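Build notebook, snow rover
December, started writing at 9:40 pm

OK, so the rover finally went outside! I've been fiddling with the drive board on the bench for far too long and Bernadette Riviere basically told me to stop polishing and put it on the ground. Fair enough.

Changes going in: new Kitau motor driver, current limit set to 32 amps, PWM capped at 60 percent for the first runs. I moved the battery back a little as well (the nose was heavy, Rocío spotted that one) and zip-tied the antenna lead where it kept rubbing on the bracket. Camera exposure is on auto with a ceiling, because last time I left it wide open and every lamp turned into a blob.

Plan was to start it off at the edge of the lot, leave it standing for 1,000 camera grabs, then crawl toward the lane.

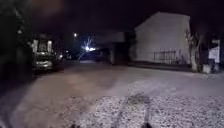 Rover's view over the lot, night settings. Tire tracks ahead, big starburst off the bright lamp.

Focus is on the list now. The van or motorhome on the left is mush and so is the sign board on the right, I can't read a thing on it. The grainy snow up close comes through pretty nicely though, and the tracks are easy to pick out against it, so I want to try the line follower on them before I touch the lens - maybe with the bottom strip masked, the front of the rover pokes into it.

Rocío Carretero thinks the ceiling should come down to 80 on the gain scale. I think that kills the trees completely, they're almost black already. We'll try both.

Still to do: log the motor temps properly, print a hood for the lens, find the good hex driver (Bernadette, did you take it home?). Pack is on the charger, left shelf.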